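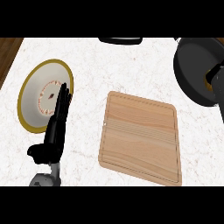
Zusach Kitchen Practice Pack

The Practice Pack is a ready-made set of simulated kitchen worktops for teams who are teaching two-armed robots to handle everyday things – plates, boards, pots and the like. It grew out of our own research into a simple question, which was how much a robot can learn at a pretend counter before it is let loose on a real one, and we have tried to keep it as friendly to use as it was when it lived on our own machines and only had to please ourselves.

What you get

The pack comes with 350 recorded runs, all of them made by people steering the simulated robot by hand, and a set of 30 worktop layouts to play them back in. Each layout has its own mix of surfaces and crockery, and you are very welcome to swap things about. Plates can be moved, boards turned, pots pushed further back or brought right up to the front, and the lighting can be made as kind or as gloomy as you please. Marble tops are included along with plain ones, and we are rather fond of them, as speckles and veins give the vision side of your system something proper to chew on!

Every run stores the camera view, the position of both arms and the bend of each finger, all on the same clock. There is also a short written note of what the person steering was trying to do, in ordinary words, such as "pick up the plate by its rim" or "move the board to the left".

The method behind it

We call our training recipe Motley, and it is included in full. The idea is to take one good run and shuffle everything in it that shouldn't matter – the colour of a plate, the grain of a board, the angle of the camera – while leaving alone the things that should, chiefly where the fingers meet the object. The robot sees the same reach many times over in different clothes, so to speak, and gradually stops leaning on the pattern of the crockery to decide where its hand ought to go.

In our tests, a hand trained with Motley coped a good deal better with plates it had never met than one trained on the plain recordings. The gain was biggest for flat, thin things, where the fingers have to come in low and a small mistake in height spoils the whole attempt. With deep pots we saw much less difference, and we would rather say so here than have you find it out after a long week of training. Reaches where one arm passes in front of the other are still the weak spot, and we are working on them.

Choosing a version

The pack is sold in 2 versions. Zusach Phí is the smaller one, meant for teaching and for first experiments, and it will run quite happily on a decent desktop computer. Zusach Doletti holds the complete set of runs and layouts, together with the tools for recording your own, and it does want a stronger graphics card.

Both come with 4 worked lessons, starting with a single reach towards a plate and ending with a two-handed job. Do begin with the first, even if you are an old hand, as it also checks that your joint names match ours.

Updates and help

The next update is due in March and will add more pots and lids, along with a tidier way of saving your layouts. It is free to anyone who already has either version. If you get stuck, please write to us through the help form and attach your settings file, and tell us which layout you were using at the time.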